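Ticket: Scheduled reports arrive blank on the first page
Product: Momance Reporting
Site: Largate
Status: Closed
Priority: Normal (raised to High by requester, lowered by us, raised again by requester)

Requester's summary
The monthly stock report prints with an empty first page. Totals are fine. Has been going on since December. Please fix before the Hondasthorpe people see it.

First response
Asked for the PDF, the template name and the printer model. Received a photo of a blank sheet of paper. It was a very clear photo.

Second response
Asked again for the PDF. The file has 104 pages, and page one is blank in the file too, so the printer is off the hook. Let the print team know. They had already closed their copy of the ticket with the note "not us," which I will admit was correct.

Tried so far
Regenerated the report from the web console: blank first page.
Regenerated as a different user: blank first page.
Cleared the template cache and restarted the report service: blank first page, plus a call from accounting asking why their export had died at 72 percent.
Restarted accounting's export. Apologized to accounting.

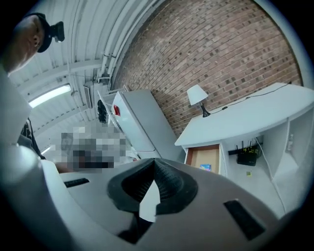
Aníbal Salgado
Second-line support, Sibiya desk

Picked this up at 9:40. The template has a cover section that only shows when the "confidential" flag is set. Largate never sets the flag, so the cover text hides itself, but the page break after it does not. The result is a page reserved for a warning that the document isn't secret.

Removed the page break on the test server and ran the report again. Page one now has the stock table on it. The table, however, has lost its header row, which was apparently tied to the break.

Tied the header to the table. Ran it again. Header is back, on every page, including the signature page, where it announces "Quantity" over an empty line. Turned that off.

Update, 11:15
Zulmira Patrício in stock control tested with live data, more than 900 rows. First page good. She points out that the footer still says "page 1 of 104" when there are now 103. The total is typed into the template as text. I don't know who did this and the change log doesn't either — it starts one week after the template was made.

Replaced the typed number with the page count field. While in there, found that the margin was set to 580 points on the right, on one unused section. Left it alone. It has hurt no one.

Update, 14:05
Pushed to live. Requester confirms the report is fine and asks if the blank page could come back as an option, as the Hondasthorpe office has been using it for notes.

Told them to open a new ticket. Closing this one.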